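The Window at Grondum

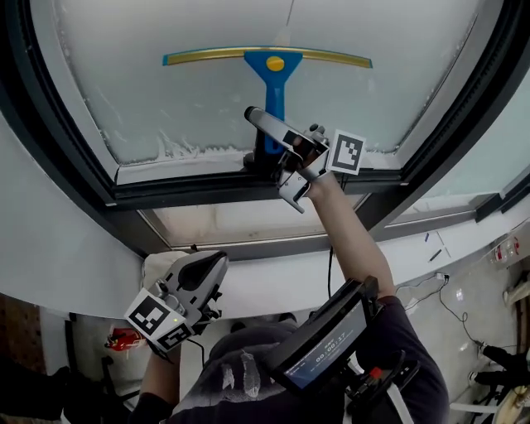

The blue squeegee, at the big window.

By September I had rebuilt the right-hand gripper so many times that I stopped giving the versions names. It was 119 on the parts list and that was enough.

The workshop in Flelville had one window worth anything. I stood at it on a Sunday with a gripper on each hand and tried to pull a blue squeegee down the glass. The handle kept wanting to turn. I could hold it still or I could move it, and for most of the morning I could not do both.

My father washed windows in Bellville. He did it with two fingers and his thumb, talking the whole time, and he never looked at the blade. I thought of that while I squeezed. The metal fingers closed when mine did, a little late, and what I felt through them was mostly the spring.

"You're pressing too hard," my sister said from behind me.

"I'm hardly pressing."

"Your shoulder is."

I let the shoulder drop. The timer on my chest had only just started and I already wanted to look at it. I wrote down the spring setting in my head – two turns looser than last week – and told myself to put it on paper before lunch.

"What did he charge?" she asked. "Dad. For a window like that."

I didn't know. I had 1,389 lines of notes on how to hold a thing, and I had never asked him that.

"Call him," she said.

I said I would when I got to the bottom rail, and I set the blade against the glass again.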